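Home | News | Events | Learning | Contact

This website uses cookies to remember your settings. Accept | Manage

Stacking blocks to go on show at Arnby in December

Posted in December by Kirsty Harawira

The Arnby learning centre has confirmed that its display on building blocks and early play will open to the public in December. The display has been prepared by Heledd Rees and Glykeria Lazaridis, and will occupy the ground-floor room for 22 days.

Its subject is the plain coloured block – a toy with few rules and a long history in the nursery. Visitors will be invited to build small towers at the tables, and a printed guide of 14 pages will be available at the desk.

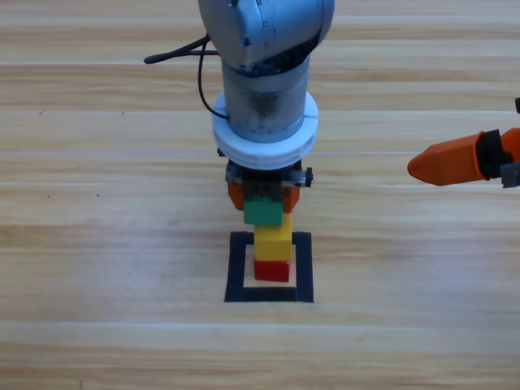

Coloured blocks on the wooden tabletop.
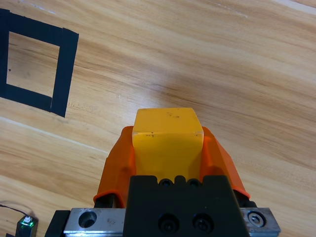
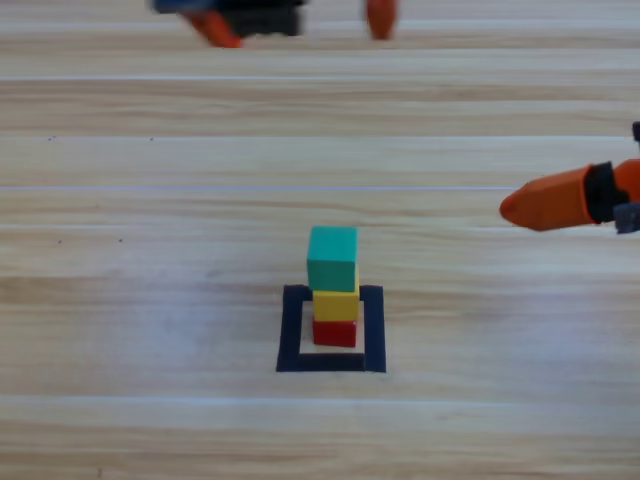 Must children be accompanied by an adult?

Children under 13 must be accompanied at all times, and each adult may bring up to four children.

Anselmo Carhuamaca will lead a short talk on colour and balance at 2 pm on the opening day. Places are limited and should be reserved at the front desk. Schools wishing to bring a class are asked to write to Eino Ruotsalainen before the end of term.

Sign up to our newsletter for news from Arnby.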